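Paper and Its Sizes: Notes for Week Four
Evening course in everyday materials, Fairclough Hall, Room 2

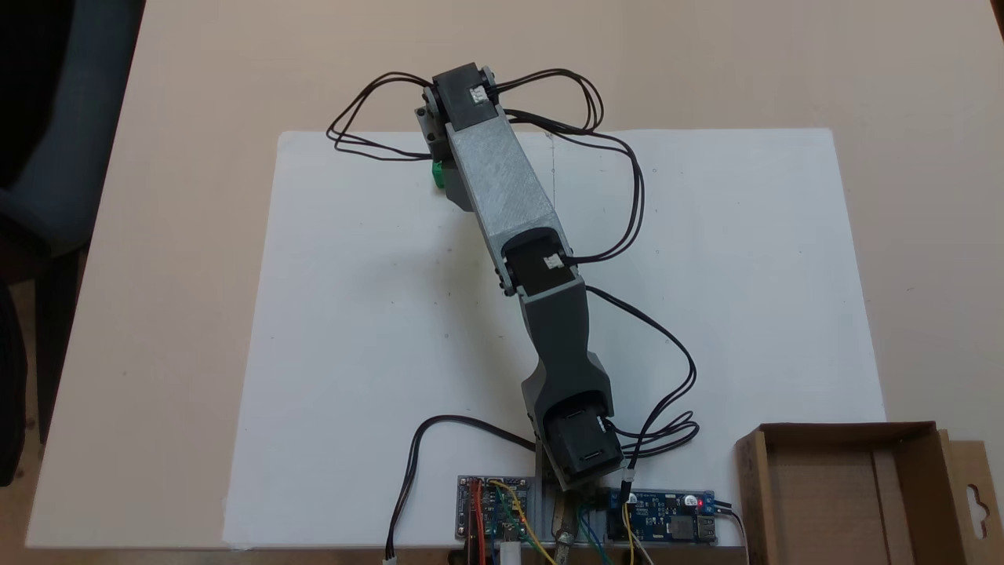 1. Before we start

Welcome back, everyone, and thank you for the lovely pile of envelopes and wrapping scraps you brought in last Friday (Oda, the sugar bag was a treat!). Please keep saving things, because we'll be tearing them up again before the course is over.

2. Where the sizes come from

Letter paper is 8.5 by 11 inches, and people have argued for years over why. The story you'll hear most often goes back to the old hand papermakers and how far a person could comfortably stretch their arms while lifting a mold, though I'd treat that one as a good story and leave it there. The A sizes used in most other countries are much tidier: fold a sheet in half across its long side and you get the next size down, with the same shape.

3. Grain

Machine-made paper has a grain, meaning most of the fibers line up the way the sheet traveled through the machine. Tear a strip of newspaper down the page and then another across it. One tear runs fairly straight and the other wanders all over the place, and I still enjoy doing this after more years than I'll admit to.

4. For next week

Read the Mulligan handout, pages 3 to 9. Fold one sheet of writing paper each way and bring both folds with you, labeled. If you missed the tearing exercise, Kevin Gilmartin has spare strips and will happily share them.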